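Washing, Drying and Folding Cotton Jersey T-Shirts
Maintained by Lacey Dobson. Corrections from Siu-ming Chu and Lionel Sowerby.

Scope

This page covers plain cotton jersey T-shirts, with or without a small amount of elastane. It does not cover wool, linen, or anything with a heat-applied print larger than a chest logo. The procedure assumes a front-loading washer with adjustable spin, a drying rack or line, and a flat surface at least as wide as the shirt with its sleeves out.

Most complaints about T-shirts losing shape come down to three causes: the fabric was spun too hard, it was hung by a weak point while heavy with water, or it was folded before it was dry. Folding technique comes fourth, but it determines how much of the earlier work survives in the drawer.

What you need

Mild liquid detergent, half the dose printed on the bottle for a full load
A mesh bag for anything with buttons or a pocket zipper
A rack with round bars
A flat surface, covered with a smooth cloth or sheet
A tape measure, for the first pass only

Preparing the surface

A bed works well if the mattress is firm. Pull the top sheet smooth before you put clothes on it. Deep wrinkles in the sheet will print faintly into damp jersey, and a quilted cover grips the cloth and keeps it from sliding into place. Solid colors are easier to work on than patterns because the hem line shows up against them.
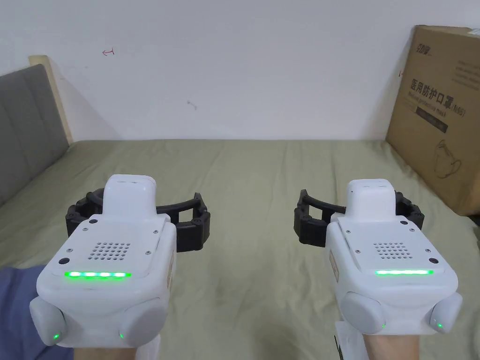

A solid green sheet as the work surface.

Table height is kinder to your back than bed height. If you fold on a bed, work from the long side and keep the pile to your left or right, never on the far side where you have to lean. For a large wash, take a break partway through. Stacks folded with a sore back get progressively wider toward the top.

Step 1. Sort

Sort by fabric weight first and color second. A medium shirt in midweight jersey comes in at 216 grams on my kitchen scale, and the thin ones sold in multipacks are well under that. Mixed weights dry at different speeds, so the thin shirts end up over-dried while the heavy ones still have damp shoulder seams. Turn everything inside out. Check the hems for loose threads and cut them off — pulling a thread on a coverstitched hem can open the whole seam.

Step 2. Wash

Use cold or warm water and the normal cycle. Fill the drum to two-thirds. If it is packed tight, the shirts rope around each other and the side seams begin to spiral.

Set the spin to 800 rpm. At the highest settings the creases are pressed in by the drum wall and take an iron to remove. At the lowest settings the shirts come out heavy enough to stretch under their own water.

Skip fabric softener. It coats the fibers, and after enough washes the cotton takes up less water and holds more odor. Lionel Sowerby disagrees with me on this and uses a capful in the winter for static, which is his right. My answer to static is to dry the shirts less.

Step 3. Shake out and square

Take the shirts out when the cycle ends. Hold each one by the shoulder seams and snap it twice, then turn it over, hold it by the hem, and snap it twice more. Lay it down and run your palm from the center toward the side seams. If the seams have moved toward the front or back, pull gently on opposite diagonals until they return to the edges. Damp jersey accepts this correction easily. Dry jersey does not, and the shirt will go back to its twisted shape as soon as you let go.

Measure one shirt from the high point of the shoulder to the hem and write the number down. Mine is 74 cm, and it is the number I check against after every few washes. Length is the first dimension to go in cotton knits.
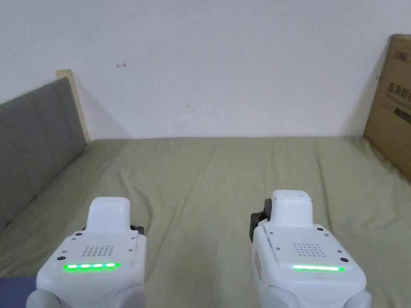 Step 4. Dry

Hang the shirt over the rack bar at the underarm line, so the weight is shared by the whole width of the body. Do not use clothespins on the shoulders. If you must use pins on a line, put them at the side seams, along the hem, with the shirt upside down.

Hangers are acceptable for thin shirts only. Use a wide one, and insert it from the bottom so the neckband is never stretched over the hook end.

If you use a machine dryer, run it on low and stop while the underarm and neckband still feel cool to the touch. Finish on the rack. Elastane loses its recovery with heat, and a neckband that has gone wavy will stay wavy.

Test for dryness at the thickest points: neckband, shoulder tape, and the fold of the hem. The body panel always dries first and tells you nothing useful.

Step 5. Spread the shirt

Place the shirt face down with the collar away from you. Take hold of two points on the same edge and draw them apart until the edge is straight and the slack is gone. Stop there. Any tension past straight will be released when you let go, and the panel will ripple. Then bring the sleeves out to the sides and flatten them one at a time. A sleeve trapped under the body makes a ridge that shows on the front after a few days in a stack. 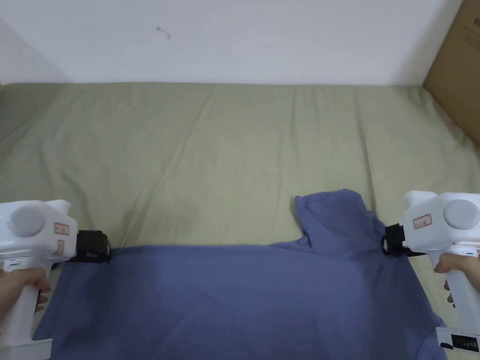 Duvititz, 2024-10-16

Revision note. The folding section below replaces the old one, which had the sleeves folded in before the sides. Tia Hollis pointed out that the old order leaves the sleeve seam on the outside of the packet, where it catches on the next shirt in the drawer. I repeated both methods on the same load and she is right. The washing and drying steps are unchanged. I plan to add a section on long sleeves in December.

Step 6. Fold

1. Fold the right side in toward the center so that the crease runs from the middle of the shoulder straight down to the hem.
2. Fold the sleeve back on itself so it lies inside the outer edge of the packet.
3. Repeat on the left. The two sides should meet or overlap slightly.
4. Smooth from collar to hem with the flat of your hand.
5. Fold the hem up to a point just short of the collar.
6. Fold once more for shelf storage, or in thirds for upright drawer storage.
7. Turn the packet over.

The finished width is set entirely by the first fold. For drawers, 9 inches is a good target, and a piece of cardboard cut to that width is a reasonable template while you are learning. After a dozen loads you will not need it. Mayuree Sangkhawat uses the back of a clipboard for the same purpose and leaves the clip end sticking out past the collar as a handle.

Packets intended to stand upright need a tighter final fold than packets that lie flat. Press the air out with your forearm before the last turn. If the packet falls open when you stand it on its edge, it was folded too loosely or the cloth is very thin, and in the second case thirds will work better than halves.

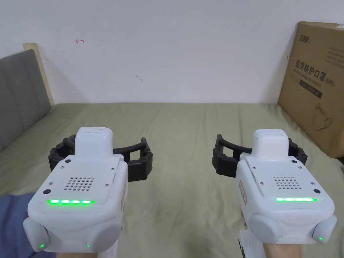
Heavier shirts tolerate one less fold. Forcing the extra one produces a rounded packet that pushes its neighbors over, and the outer crease will be visible when the shirt is worn.

Storage

Leave a finger's width of free space in each drawer row. Cotton compressed for a whole season keeps its creases through the first wearing. Rotate new laundry in at the back and take from the front, so the same few shirts are not washed every week while the others sit.

Troubleshooting

Side seams spiral after washing: drum overfilled, or the fabric was cut off grain at the factory. The second case cannot be fixed at home.

Small bumps at the shoulders: hanger marks. Dampen the area with a spray bottle, smooth it by hand, and dry flat.

Musty smell in the drawer: folded damp at the neckband. Rewash the affected shirts and leave the drawer open overnight.

White streaks on dark shirts: undissolved powder. Switch to liquid, or dissolve the powder in a cup of warm water before adding it.

Packet wider at the hem than at the collar: the first fold was angled. Unfold and start again from the shoulder.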